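Section 4: Installing the under-sink filter

Read this section through before you open the carton. The Nordin under-sink filter can be fitted to most bathroom and laundry sinks that have a cabinet or an open space below the basin. Allow two hours for a first installation. If your unit is the countertop model, go to Section 6.

4.1 What is in the carton

Filter head with mounting bracket
Filter housing (sump)
One Soltora sediment and carbon cartridge, sealed
Housing wrench
Tee valve with 3/8 in. compression fittings
Two lengths of 1/4 in. tubing, one blue and one white
Dedicated faucet with washers and locknut
Four mounting screws
Spare O-ring and a sachet of silicone grease

Check the contents against this list. If a part is missing, contact the dealer before you start. Do not substitute tubing from another kit. The wall thickness may differ and the fittings may not seal.

4.2 Tools you will need

Adjustable wrench (two are better)
Drill and bits
Tape measure and pencil
Utility knife or tubing cutter
Screwdriver
Bucket and old towels
Flashlight

4.3 Before you begin

CAUTION: The filter is for cold water only. Connecting it to the hot supply will damage the housing and may cause a flood.

CAUTION: Maximum supply pressure is 80 psi. If you don't know the pressure in your building, test it at an outside tap with a screw-on gauge. Where the pressure is higher, fit a reducing valve upstream of the filter.

Choose a position for the filter head on a side or back wall of the cabinet. Leave enough clear space below the housing to lower it when you change the cartridge. Keep the housing away from the drain trap and from anything that gets hot. In an unheated cottage or garage, the filter must be drained before winter (see 4.8).

In older buildings the wall behind the sink may be masonry. Don't fix the bracket to brick with the screws supplied, which are for wood and cabinet board. Use masonry anchors of a suitable size, or mount the bracket on the cabinet side instead. 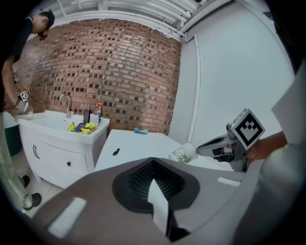
If the cabinet has a thin back panel, screw a piece of scrap lumber to the inside first and fix the bracket to that. A full housing is heavier than it looks, and a thin panel will bow over time.

4.4 Mounting the filter head

1. Hold the bracket in position with the arrow marked IN facing the cold supply valve. Mark the four screw holes with a pencil.
2. Take the bracket away and drill pilot holes. Check what is on the other side of the panel before drilling.
3. Drive the two upper screws until the heads stand slightly proud.
4. Hang the bracket on the upper screws, then fit the lower pair. Tighten all four by hand.
5. Push down on the bracket. It should not move.

Note: Leave the cartridge in its wrapper until step 4.7.

4.5 Fitting the dedicated faucet

Many sinks have a spare hole with a cover. If yours does, remove the cover and go to step 3. Drilling a ceramic basin is not recommended for a first-time installer. A plumber can do it, or the faucet can be set into the counter beside the basin.

1. Mark the hole where the spout will reach well over the bowl.
2. Drill the hole with a bit suited to the counter material. Work slowly and wear eye protection.
3. Put the rubber washer on the faucet stem and lower the stem through the hole.
4. From below, fit the plastic washer and then the locknut. Turn the faucet to face the way you want and tighten the locknut.
5. Push the blue tubing firmly into the fitting at the bottom of the stem. Pull back gently to check that it holds.

4.6 Connecting the supply

CAUTION: Turn off the cold supply valve and open the sink faucet to release the pressure before you loosen any fitting. If the valve won't close fully, shut off the water at the main.

1. Place the bucket and towels under the supply valve.
2. Unscrew the cold supply hose from the valve. Some water will run out.
3. Screw the tee valve onto the supply valve. Tighten by hand, then a quarter turn with the wrench. Hold the supply valve steady with the second wrench so the pipe behind it does not twist.
4. Screw the cold supply hose onto the top of the tee.
5. Cut the white tubing to length. Cut it square – an angled end will leak. Leave some slack, but no loops that can kink when the door is closed.
6. Push one end of the white tubing into the tee and the other into the port marked IN.
7. Push the free end of the blue tubing into the port marked OUT.

Note: To release tubing from a push fitting, press the collar in and hold it while you pull the tube straight out. Trim the end before you use it again.

4.7 Fitting the cartridge and starting up

1. Wash your hands. Unwrap the cartridge and stand it in the housing with the gasket end up.
2. Check that the O-ring sits flat in its groove. Smear it lightly with the silicone grease. Petroleum jelly will swell the rubber and must not be used.
3. Screw the housing onto the head by hand until it stops. Don't use the wrench to tighten it. The wrench is for removal only.
4. Open the dedicated faucet.
5. Open the cold supply valve slowly, a quarter turn at first. Air will spit from the faucet for a minute or so.
6. When the flow is steady, close the faucet and open the supply valve fully.
7. Dry every joint with a towel and look again after ten minutes. Wipe a dry tissue around each fitting. It will show a weep that you can't see.
8. Run 27 litres through the filter before drinking the water. The first of it will be grey with carbon dust, and this is normal.

Look under the sink again the next morning. Most slow leaks show up overnight – usually at the tee.

4.8 Draining for winter

1. Close the supply valve and open the dedicated faucet.
2. Put the bucket under the housing and unscrew it with the wrench.
3. Throw away the cartridge. A cartridge that has been frozen must not be used again.
4. Pull both tubes from the filter head and let them drain into the bucket.
5. Leave the housing off until spring. In most areas April is soon enough to refit it, once the building's supply is back on.

4.9 If something is wrong

Slow flow at the faucet: the supply valve may be partly closed, the white tubing may be kinked, or the cartridge may be full of sediment.

Drip from the housing: remove the housing, clean the O-ring and groove, and refit. Use the spare O-ring if the first one is nicked.

Cloudy water that clears from the bottom of the glass up: trapped air. It will pass within a few days.

Drip from the spout when the faucet is closed: see Section 7 for replacing the faucet washer.

Cartridge replacement and the reminder dial are covered in Section 5.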